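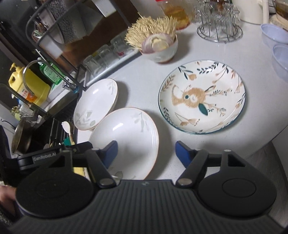
White plates on the white counter, leaf-pattern one at left.

Search the notebook
Enter keywords
Go

Thursday, November

Glaze fit again. Read the Gromholm handout twice over coffee and I still don't buy it. They claim the boil-and-freeze test tells you everything you need to know about whether a glaze will craze in use. Boil the tile, drop it in ice water, repeat until bored, look for lines. Fine as a way of making bad glazes fail fast. I don't see how it says much about a good one.

Ran it anyway. Eight tiles, Cordeiro stoneware body, all from the same bag. Four with the old clear, four with the Niron recipe everyone on the Skestinia list swears by. Three minutes in boiling water, straight into the ice bucket, then ink rubbed on and wiped off.

Old clear: lines on two after the first round, on all four by the third. No surprise, it has always crazed on this body and I've been pretending otherwise since spring.

Niron: nothing after three rounds. Went to five. One tile has a short line near the hanging hole, which might be a scratch from the wire. Under the loupe I changed my mind twice. Writing it down as "maybe."

Before anyone gets excited:

- The Niron tiles were on the lower shelf, which fires hotter in our kiln. Cone pack down there was flat. If the body got denser, that alone could account for the difference.
- The coats were not the same thickness. I dipped the old clear, and the Niron had settled so badly I brushed it.
- Four tiles is four tiles.

Weighed them dry and after an overnight soak to get absorption, but the small scale was drifting again. Put the 200 g check weight on it and got three different readings. Those numbers are crossed out on the previous page and should stay crossed out. Someone needs to change the battery or throw the thing away.

Also mixed a 35% silica variant, 116 g dry, sieved once. It looked lumpy so it needs another pass. More silica ought to bring the expansion down. It may also go cloudy, and then we've swapped one complaint for another.

The handout says results "correlate strongly with years of kitchen service." No data given, no count of pots, no mention of which body. I would like to see one bowl that has been through a dishwasher for a year next to its test tile.

Next firing: both glazes on both shelves, dipped, same count of seconds, marked on the back in oxide before bisque. Pencil burned off last time. Keep two tiles of each unboiled and leave them on the windowsill until spring, since some of these craze months later with no help from anybody.

Bucket lid for the Niron is cracked. Taped it.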